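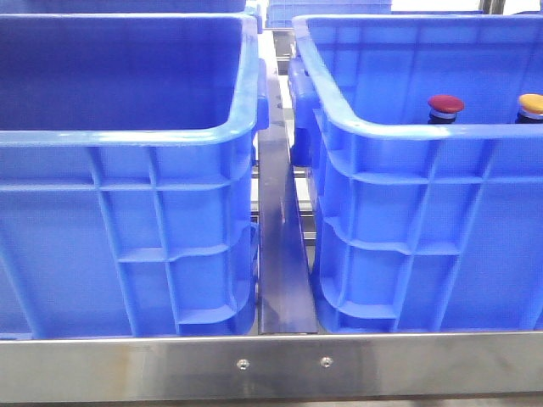
Blue crates, steel rail. April.

Nadja Berchtold came by at 2 to talk me into the vegetable share again. She has signed up half of Brandby already, or says she has, and she had the leaflet with her, the glossy one with the carrots on it. The outfit is called Hutevstead. You pay 284 up front for the season and they bring you a load of whatever came out of the ground, for 24 weeks. I asked what happens if nothing comes out of the ground. She said that's the beauty of it, you share the risk with the grower. I said I had plenty of risk already and didn't see why I should pay for more.

I did the sums after she left, on the back of the gas bill. It comes to a bit under 12 a week. I spend less than that at the market and I get to choose. Nadja says I'm not counting freshness. I don't know how a person counts freshness. She also says people who join end up eating more greens, and I believe that, because what else are they going to do with them? My sister joined one of these years ago and by August she was leaving zucchini on strangers' porches.

The leaflet claims 3000 households "nourished." Nourished for how long? If they mean everyone who ever signed a form, including the ones who quit in June, then fine, but they should say so. I looked for the number of people who come back for a second year and it isn't printed anywhere. I would have thought that was the one to brag about.

Then there's the squash. They're very proud of a squash called Brokus, which Nadja pronounces as if it were a composer. Supposed to keep until spring. She brought me one in the fall and it went soft at the stem before Christmas – she says I stored it wrong. Possibly I did. I put it on the shelf in the back hall where I put every other squash I've ever owned, and those were fine.

To be fair to her, the soup she made out of hers was good. Onion, a little cream, something sharp in it that she wouldn't tell me. I had a second bowl and she noticed, and now that gets brought up as evidence.

Ezeani's on the corner still has decent potatoes, and cabbage if you go before nine. Mrs. Ezeani picks through them herself and will tell you straight out when the leeks aren't worth buying. I can't see Hutevstead putting that on a leaflet.

Rained from four on. Didn't get the peas in. The seed packet says sow as soon as the soil can be worked, and I'd like to meet whoever decides when that is, because mine is either soup or brick. Will try the bed by the fence tomorrow if it drains.

Told Nadja I'd think about the half share. She wrote my name down anyway, in pencil. Must call her before she gets hold of a pen.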